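The Dishes Are the Easy Part

Thursday, May 21, 2020
Estrella Alvarado

I keep hearing that the two-armed kitchen cell at Vedton "sets itself up." I went to look. A person sets it up, and it takes her 39 minutes on a good morning. She squares the mat, checks the cables and puts every cup back on its peg.

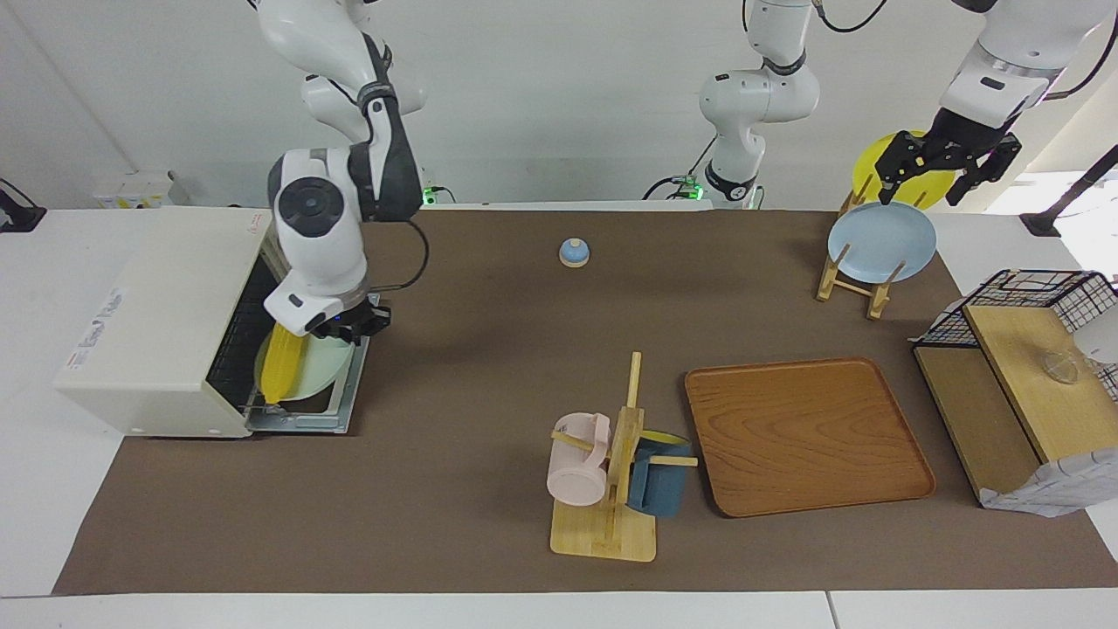

Both arms at work over the mat, with the mug tree between them.

Engelhardt, the outfit selling the service plan, lists 4 checks a week. Fine, but who wrote the list? Nothing on it covers the props. Slide the mug tree a little and you may have a bad afternoon that gets logged as an arm fault. I would bet a good share of the August repair bills start that way.

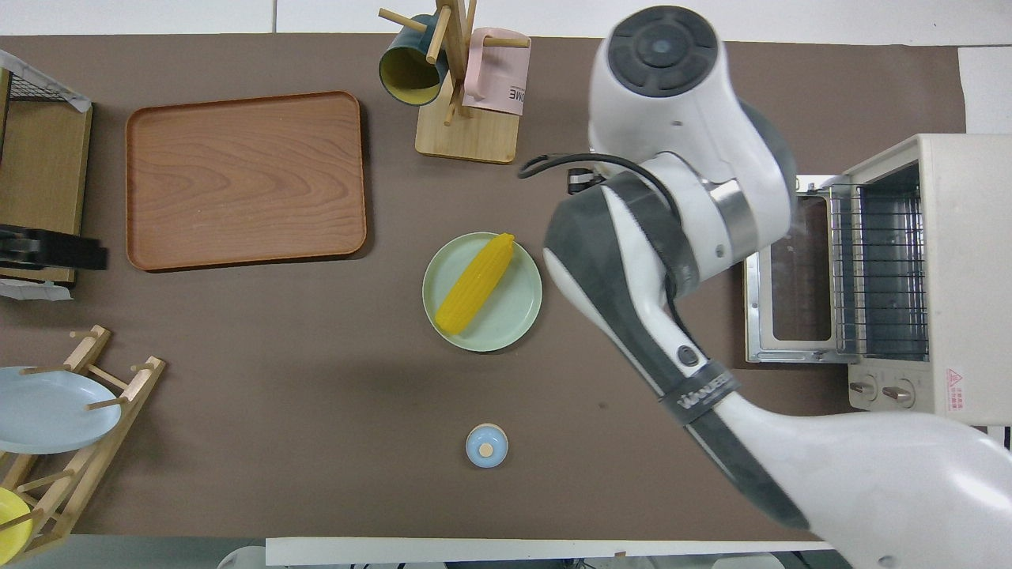

The plate and the yellow corn, with an arm alongside.

Look how close everything sits to that folded-down door. I asked what happens if an arm bumps it. "We recheck the joints," I was told, and then came a shrug. Rechecking is labor. It belongs in the price, and so does the morning setup. Until Engelhardt puts both on the invoice, I don't believe the savings.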